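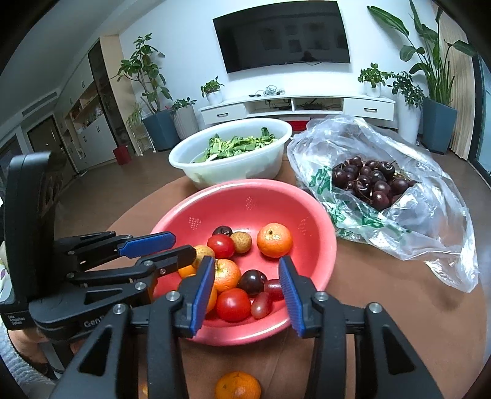

Suche Suchbegriff eingeben Los

3.2 Obst waschen und abtropfen lassen

1. Sieb Tristier auf eine ebene Fläche stellen.
2. Mandarinen, Tomaten, Kirschen und Trauben einlegen. Füllmenge höchstens 2 kg.
3. Mit kaltem Wasser abspülen, Sieb dabei leicht schwenken.
4. 3 Minuten abtropfen lassen, danach in die Schüssel umfüllen.

Hinweis: Weiche Früchte zuletzt einlegen — Druckstellen verkürzen die Haltbarkeit.

Vorsicht! Sieb nicht über 63 °C reinigen. Der Kunststoff kann sich verziehen.

Zuletzt aktualisiert: Montag, 14. Juni 2021

Kommentare (3)

zeltex35: Gilt die Füllmenge auch für das kleine Sieb?

Kuechenfee: Kirschen bei mir immer extra, die färben ab.

H. B.: Schritt 4 reicht bei Trauben nicht, eher doppelt so lange.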